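Speaker notes – "The washing-up end of the kitchen"
Staff canteens day, September 6, 2020
Speaker: Manaia Grimshaw, catering operations, Unden

Opening (keep it short, they will have just had coffee)

Thank Ovidiu for the invitation. Say who I am: eleven years in works canteens, the last four at Unden. I don't build robots. I run the kitchen they are being brought into.

Give the size of the place. 535 lunches on a full day. 32 people on the catering payroll, most of them part time. The dish room is the job we find hardest to fill and the first one people ask to leave.

Say what the talk covers: clearing a tray into a dish rack, using two arms at a table, and what that does to the rota, the pay grades and the talk in the break room. I'm leaving out the cost model. Dumitrescu have theirs on the stand outside and can answer for it themselves.

Part 1 – What the job is

People say "washing up" as if it were one task. Ask the room to call out the steps. Usually they get to four and stop.

Our own list: take the tray, scrape, sort, rack, push the rack through, unload, stack, carry back. The machine wash has been automated for decades. Everything either side of it is hands. Racking is where the time goes at ten past one, when everybody comes back at once.

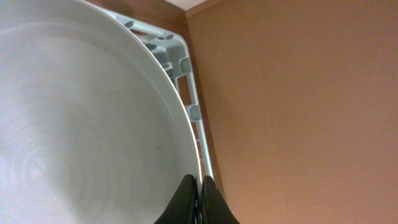 Plates are the part the staff thought would be easy to hand over, and they were half right. A plate has an edge you can get hold of. A person picks it up, turns it and has it between the prongs without looking. For an arm, each of those is a separate thing to get right. Don't oversell this. Speed is not why we are interested.

Mention wrists. We had two people on light duties in June with the same complaint, both from racking. Pause here, there are usually nods.

Part 2 – The table

Explain the set-up simply. Tray in the middle, rack on the right, clear bin on the left. Two arms, one each side. It is a small table and small loads on purpose. Ovidiu Lazăr and his people at Flileo want mixed items, because a tray that comes back from a real lunch is mixed.
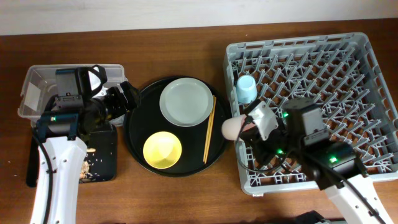 Two arms at the table. Plate, bowl and chopsticks on the tray, blue cup in the rack.

Points to make while this is up:

Crumbs. In a kitchen there are always crumbs, and I told Flileo I had no use for a trial done with clean crockery on a clean table.

Chopsticks. We do noodles twice a week and they are a nuisance for people too. They are thin, they roll, and they slip down through the rack if you are careless.

Light colours. Pale cup, pale plate, yellow bowl. Our crockery was bought because it looks clean. Whoever orders the next lot may have to think about what a camera can pick out. That is a real change to a buyer's job, and it came from the dish room.

Part 3 – What changes for the people

Read this bit slowly.

When we told the team, the first question was about hours. I had the answer ready: no contracted hours to be cut during the trial, in writing, signed by my director. If you can't get that in writing, wait until you can. I would not have started without it.

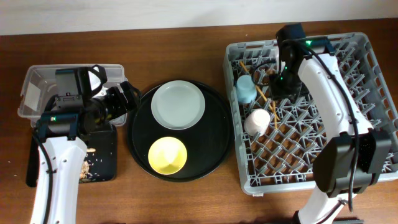

The second question was who tidies up after it. Fair question. If an arm puts a cup in on its side, somebody has to set it right before the rack goes through, and that somebody was doing the whole job before. So the work becomes checking. Some people like checking. Others find it worse than racking, as it is duller and you can't get into a rhythm. We found this out by asking them, one at a time, away from the supervisor.

What we agreed with the team:

Nobody does more than 2 hours on checking in a shift.
The checker can stop the arms at any time and does not have to explain why.
Checking is paid at the grade above dish room. This took longest to settle.
Anyone who would rather stay on pots can stay on pots.

We also keep a book by the sink. Staff write down whatever annoys them. It has 217 entries so far. Plenty are about noise and where the cables run. A good few are about the rack being put where the arms want it instead of where a short person can reach it. We moved the rack.

If running late, skip the Skamolo story. If not – they put their system in over a holiday shutdown and the staff met it on the Monday. Keep it to that. They have been open about it since and two of them are in the audience.

Part 4 – Questions

Have one ready in case it goes quiet.

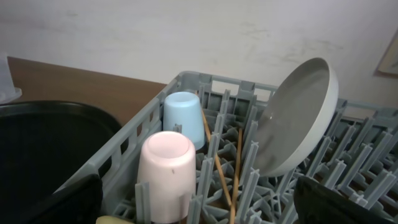 Will the dish room need fewer people in five years?
I expect it will need fewer people racking and more people checking, and I can't give you a total. What I can tell you is that we have stopped advertising the job as racking only, and new starters are trained on the serving side from their first week.

If someone asks about breakages, give the true answer: we log them for people and arms in the same way, and the numbers are too small to compare yet. Offer to send them on later.

Finish by pointing people to Ovidiu for anything technical. Leave the rota sheet on the side table. Take the clicker back to the front desk.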